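Substituição da bracelete e ajuste do fecho
Manual do relógio Tindside, secção 5

Antes de começar, coloque o relógio com o vidro para baixo sobre um pano macio. Necessita da ferramenta de barras de mola Pitstead, fornecida na caixa, e de boa luz.

1. Feche a coroa até ao fim, sem forçar.
2. Introduza a ponta em forquilha entre a asa e a extremidade da bracelete.
3. Comprima a barra de mola para dentro e levante devagar a bracelete. Mantenha um dedo por cima — a barra pode saltar.
4. Repita do outro lado.
5. Guarde as duas barras antigas separadas das novas.

Cuidado: não use faca nem chave de fendas. Os riscos nas asas não estão cobertos pela garantia Bickerstaff.

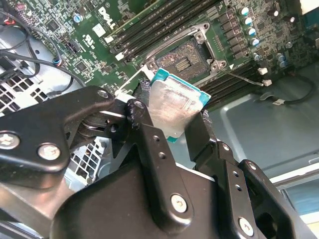 Com a bracelete retirada, limpe o fundo da caixa e o interior das asas. O creme de mãos e o pó formam ali uma camada cinzenta, que muitas pessoas só descobrem neste momento. Tem um aspeto parecido com os restos de pasta térmica na tampa metálica do processador da fotografia: riscos acinzentados e espalhados sobre o metal prateado. Use um pano de microfibra ligeiramente húmido e, para os cantos, um palito de madeira. Não aplique álcool nas braceletes de couro.

Montagem da bracelete nova

6. Coloque a barra na bracelete e encaixe primeiro a ponta inferior no furo da asa.
7. Comprima a ponta superior com a ferramenta e deslize até ouvir um clique.
8. Puxe a bracelete com firmeza moderada. Se ela se mover na asa, repita o passo 7.

Nota: o modelo Prindorholm, de 39 mm, utiliza barras mais grossas. As barras finas entram, mas ficam com folga e não devem ser usadas.

Ajuste do fecho

Abra o fecho até 90 graus e mova a barra interior um furo de cada vez. O relógio está bem ajustado quando passa um dedo entre a bracelete e o pulso. Convém fazer a prova ao fim da tarde — o pulso costuma estar um pouco mais largo.

Texto revisto em novembro por Ama Owusu, apoio técnico.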